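Let the Robots Have the Towels
January 22, 2018

I have folded laundry for a living, and I'm rooting for the machines.
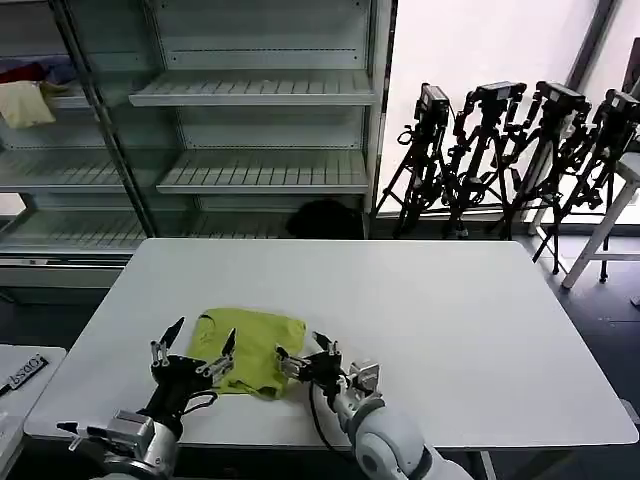 When I started at the Wainwright plant, a good folder did more than 200 pieces an hour and went home with wrists that ached through supper. I was a good folder. I was proud of it, too, and I still fold my own shirts the plant way (sleeves in, thirds, flip). But I never met a person on that line who wanted to be doing it at 54.

So when Nuvwood told us they were going to try teaching a pair of robot hands to handle cloth, I was thrilled! Cloth is hard. A box stays a box, while a towel is a new shape every time you drop it, and your fingers work out where the edge is before you've even looked. Watching engineers struggle with something we do while talking about our kids has been the best compliment our trade ever got.

And they started asking us things. How do you find the corner? What do you do when a seam is twisted? Zedell, the laundry across the river, sent 28 of its folders to the first round of sessions last March, paid at their regular rate, and the engineers filled notebooks. I'd love to see that everywhere. The people who know the work should be in the room while the machine is learning it, and they should be paid for what they know.

I'm not blind to the other side. A plant with 225 people on the floor may not keep 225 once the folding runs itself, and cheerful talk about "new roles" doesn't cover rent. I want the training written into the contract before the equipment arrives, with names and hours next to it. Tirine did it that way with its sorting line, and folders there now run inspection and mending, which pays better and lets you sit down.

I would have jumped at mending. There's real skill in it, you get to finish a thing, and the plant has been throwing out good sheets for years for want of hands to fix them.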